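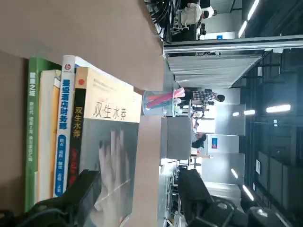
Shahnaz Jayawardena wrote to ask why the same novel can be in the list under two different titles, and whether one of the two should be deleted. Please do not delete. They are two editions, and the publisher changed the title between them. The column work_id is made for this case: both rows carry the same work_id, and each has its own copy_id.

Numov: the lending list of the Serkumholm reading room

Numov is a small table of the books which can be borrowed from the reading room in Serkumholm. It started as a paper notebook, then it was a spreadsheet with many colours, and now it is a plain text file which any program can open. I put it here so that other small libraries with books in several languages can take the structure and change it for their needs.

What is inside

numov_copies.csv — one row for each physical copy, 295 rows in this version
numov_works.csv — one row for each work, joined by work_id
places.txt — the short names of the shelves and what they mean
CHANGES.txt — what was corrected, newest first

The copies file has 14 columns. Most are clear from their name (title, author, publisher, year, pages). The ones which need a few words are these.

title_orig: the title in the script of the book itself, copied from the title page. If the title page is missing, I take it from the cover and write "cover" in the column source.

title_latin: the same title in Latin letters. For Chinese it is pinyin without tone marks, for Russian it is the simple passport spelling. I know that tone marks would be better. The old notebook did not have them and I did not want to guess.

title_short: for the printed label, maximum 50 characters. It is cut by hand at the end of a word, so please do not produce it again with a script.

lang: two letters, lower case. A book with parallel text has two codes with a plus sign between them.

condition: a, b or c. A means I would give it as a present, b means it is used but complete, c means that it has loose pages or writing inside. This is my personal judgement and another person would surely give other letters to many books.

status: in, out, repair or lost. A book is marked lost when it has been out for five years. Two came back after that and they are "in" again.

How the records were made

The first part was typed from the notebook, which was kept by several hands. The rest I typed with the book open in front of me. Where the notebook and the book did not agree, I followed the book and wrote the old value in the column note. The ISBN was checked with its control digit, but roughly a third of our copies have no ISBN at all, mostly the older paperbacks and everything from the Žukauskas donation.

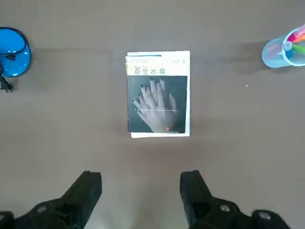

Sorting is the part where I lost the most time. The file is sorted by title_latin and then by copy_id, and capital letters are treated the same as small ones. Letters with a hook or an accent are sorted as if they had none, so Ž stands together with Z. Readers from Lithuania will find this wrong, and they are right, but most of our visitors look under Z.

Encoding is UTF-8 without BOM. The separator is a semicolon, as many titles have a comma inside. If your spreadsheet shows strange signs in place of Chinese or Cyrillic letters, do not open the file with a double click. Use the import window and choose UTF-8 there.

What is not inside

There are no names of borrowers and no loan dates, only the status. The loan register stays on paper in the reading room. Magazines, maps and sheet music are not listed either. Subject headings existed in an earlier version, made with the Clokorora scheme, but they were filled only for the cookery shelf and the result was more confusing than useful. I removed them in April.

Known problems

Some translators are in the author column, especially in the poetry books.
The year is sometimes the year of the printing and sometimes of the edition. I am correcting this shelf by shelf.
Volumes of one set have separate work_id values if they came from different donors. They should be joined.

Corrections

Send the copy_id, the column and the correct value, one correction per line. A picture of the title page helps when the script is one that I read slowly.

Licence

The table can be copied and changed freely, also for commercial use. Please keep the name Numov for this list only and give your own list another name.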